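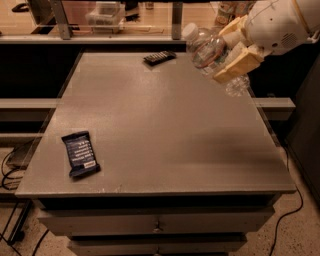

During the period covered by this report we continued the work on the bedside cabinets for the residence in Trarkonstead, and we also began the part of the project that concerns daily tidying of the rooms. The cabinets are the main expense in the budget line for furniture, so I will write about them first. Each room now has one cabinet with a square gray top and drawers below. We asked for a flat top without a raised border, and the supplier Drikach agreed to make it this way for the same price. In use, the top gathers small things quickly: a dark blue snack bar wrapper, a small black device like a remote control, a plastic water bottle with a white cap. These are the ordinary items that our tidying routine must deal with, and the sorting rules explained later in this report were written with them in mind.

Delivery and installation

The order was for 361 cabinets. All of them arrived in Trarkonstead before the end of July, in three deliveries. The first delivery was late by seven days and this moved the installation on the lower floors, but the upper floors were ready on time and we changed the order of work so that the residents did not wait longer than was promised to them.

We found 12 cabinets with a fault. In most cases the drawer did not close to the end, and in a few cases the knob was loose. Drikach replaced the drawers at their own cost. The loose knobs we fixed ourselves, as it takes only a screwdriver and a few minutes. I mention it because your office asked in the last letter if the guarantee is working in practice. My answer is yes, although the replacement drawers came without any paper and we had to write two times to receive the delivery note. It is now in the folder with the invoices.

The surface of the top

In the application we wrote that the top should be matte, gray and easy to clean. We are satisfied with the color. Dust can be seen on it, but not as much as on the dark furniture we had before, and the residents say that it does not reflect the lamp in their eyes when they read in bed. The front edge is the weak place. It receives scuffs from bags and keys, and small pale specks stay there after wiping with a cloth only. The cleaning team tried a mild soap with warm water and this was enough for most of the specks. We do not plan to use anything stronger, as the supplier's leaflet warns that the surface can become shiny in spots.

I would like to propose a small change for the second phase, namely a slightly rounded front edge. Drikach has told us that this is possible. The price difference is not yet confirmed and I will send it separately.

The tidying routine

Before the project, the tops of the cabinets were cleared only when the whole room was cleaned. Wrappers and bottles stayed there for a long time, and sometimes they were thrown away together with things that the resident still wanted. The new routine is called Relteo in our internal papers, and it has simple rules:

Empty wrappers go to the general waste. A wrapper that still has food inside stays where it is.
Bottles with a deposit are collected separately. A bottle that still has water in it is not taken without asking.
Remote controls, glasses, chargers and medicine are never put in a drawer. They go to the back of the top, on the side of the bed.
Drawers are not opened by the staff, except when the resident asks for it.

The rule about remote controls caused the most discussion. Some of the staff wanted to keep them in the upper drawer, so that the top is completely free for wiping. The residents did not agree – they want to reach the remote control at night without turning on the light. We followed the wish of the residents.

The rule about bottles also needed a correction. At first it said only "empty bottles", and then it was not clear what to do with a bottle that has one or two sips left. Now the staff ask. If the resident is not in the room, the bottle stays until the evening round at 6 p.m.

Training and written materials

The short guide for the staff was prepared with the office of Yuan, who also made the drawings. It has four pages. The printing was cheaper than planned, and we ask for your permission to use the remaining amount for small bins next to the cabinets. Without a bin near the bed, wrappers will continue to land on the top, and the guide cannot change this.

Open points

The price for the rounded edge, as written above.
Drawer liners. They were in the application but are not ordered yet. We received one offer and we wait for a second one.
The old cabinets are still in the storage room on the ground floor. Part of them can be given to another house, but the transport is not agreed.

The spending on furniture is inside the approved budget, and the table with the amounts is attached as a separate file. If you need the delivery notes in original and not as copies, please inform us before the next payment request, so that we can send them in the same envelope.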